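Kidby Table Talk
Dec 13, 2022

OK, long thread about sourdough crackers, because three of you asked and I can't type it all out in separate replies. Grab a drink. 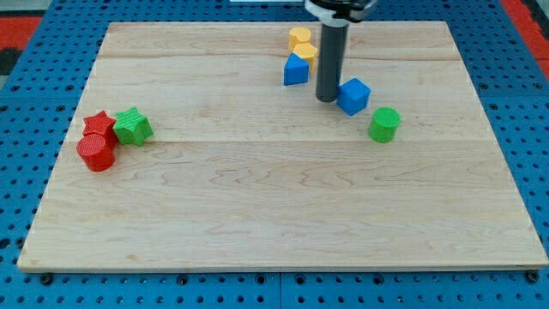
So I've had a starter in the fridge since February and for most of the year I was just throwing the discard down the sink. I felt bad about it every single time. My neighbor across the hall finally said "you know you can make crackers, right?" and I did not know! I'm now on something like my fortieth batch.

The basic deal: one cup of discard, one cup of flour, four tablespoons of soft butter, half a teaspoon of salt. Mix it, flatten it, wrap it, fridge for half an hour. You can leave it overnight too and the flavor gets tangier (my favorite way, but my kids make faces).

Flour matters less than I thought. I've used plain white, I've used whole wheat, I've used the end of a bag of rye I found behind the oatmeal. Rye was the best by a mile. The only one I'd skip is self-rising. Puffy, weird, tasted like a pancake that gave up.

Rolling is where people get mad and quit. Roll it between two sheets of parchment. Don't flour the counter, don't fight it, just parchment. Peel the top one off and slide the bottom one straight onto the pan. No lifting, no tearing, no crying.

How thin? Thinner than you want. Then go one more pass. If you can almost read a grocery list through it you're close. My first six batches were way too thick and came out like little roof tiles with soft middles.

Cut before you bake. A pizza wheel is great for this. I used to measure them with a ruler and now I just go zip zip zip and the edges come out crooked and everyone eats them anyway.

Poke each one with a fork! I skipped this once and got a tray of pillows. Cute, but you can't put cheese on a pillow.

Brush with a bit of olive oil, then flaky salt. Seeds if you've got them. I like sesame and caraway together. Dried rosemary is nice but crush it first or it's like eating a Christmas tree.

350 for 20 to 25 minutes, and turn the pan halfway. My oven runs hot in the back left corner so that side is always darker. I call those the cook's crackers and they do not leave the kitchen.

Somebody asked about weights. I did finally weigh a whole week of discard and got 956 grams, which made me laugh out loud. All of that used to go down the drain! A double batch with a good rye flour eats up a big chunk of it.

Somebody else asked what they cost. I haven't done the math and I'm not going to. Butter is butter. It's still less than the fancy box from Zonville Market, and those come in a plastic tray with like four sad rows in it.

Storage: let them cool all the way. ALL the way. I put a warm batch in a jar once and they were floppy by dinner. If yours go soft, give them five minutes in a low oven and they come right back.

Cheese ones, since I know that's what you're really here for. Add a cup of finely grated sharp cheddar and drop the butter to three tablespoons. Pinch of mustard powder. Watch them from 15 minutes on, they go from gold to burnt while you're answering one text.

Did I bring these to the holiday potluck at work? I did. Did I make 154 of them? I did, and I only know that because my daughter was practicing her counting and wouldn't let me close the tin until she was done. She started over twice.

They were gone before the chili was even hot. One guy asked if they were from Gostico, the bakery over on the hill, and I've been floating ever since.

Next up I want to try a spicy version with chili flakes and a little honey brushed on at the end. I have a feeling the honey is going to burn. If anyone has done this please tell me when you put it on.

Also if you're in Kidby and want some starter, message me. Bring a jar with a lid that isn't tight. It's fed, it's happy, and it's taking over the second shelf.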